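3.2 Surface and tableware

Work surfaces in the Lusville set were kept plain on purpose. White table, one thick pad on top, a round plate. Small items went on or next to the plate depending on the layout sheet. We used the same pad through all of March, so wear is a factor – see 3.4.
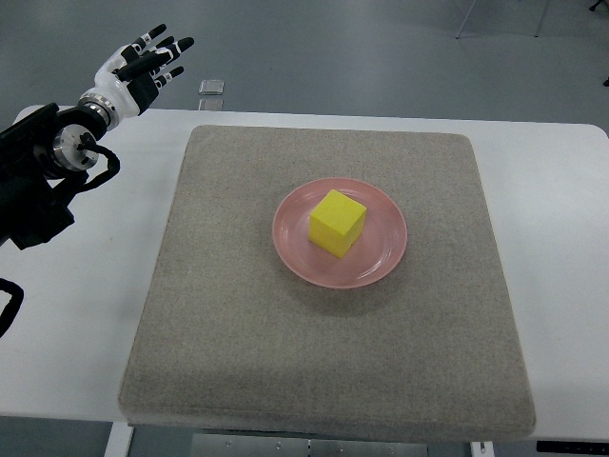
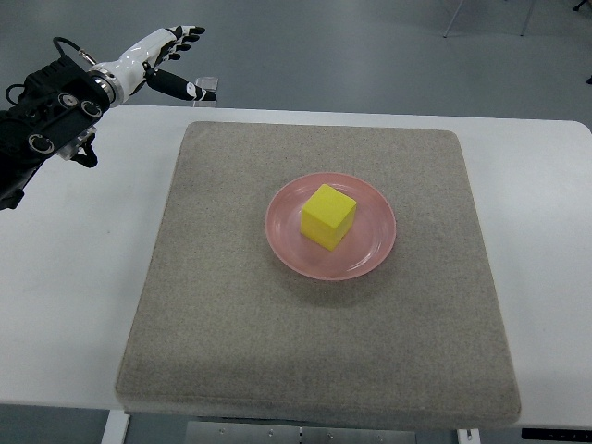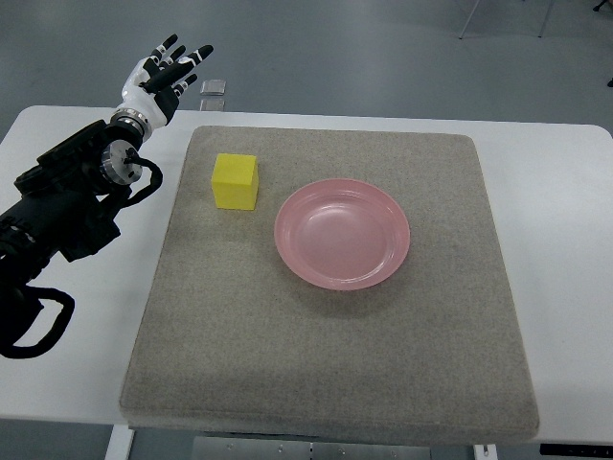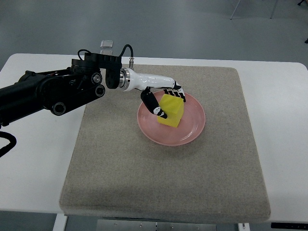 Figure 4. White table with the gray-beige pad, Lusville set.

Padding under tableware changes how a plate sits, and most earlier layouts (Skemedham, Bida) ignored this. Hard tops let a light plate skid. A soft top holds it but the base can sink a little, more on one side if the load is off center. Tilt of the item itself matters too. In the last view of Figure 4 the yellow block rests at a slight tilt on the pink plate, in the third it is on the pad with the plate, and we coded these as seperate layouts. Pad margins were noted but not controled; white tabletop shows at left and right and we only asked that the plate stay clear of the rounded corners. Speckled fabric also made marks and crumbs harder to spot than on bare white. Cleaning log was stricter as a result.

Of 1704 layouts, 600 had plate and item apart, 276 had the item on the plate, the rest were single item or bare pad. Another 50 were dropped before coding, sheets incomplete. Plate color was not varied here – the Mathias set does that and is reported in section 5. Pad thickness to be added to Table 2.

12 shares 3 comments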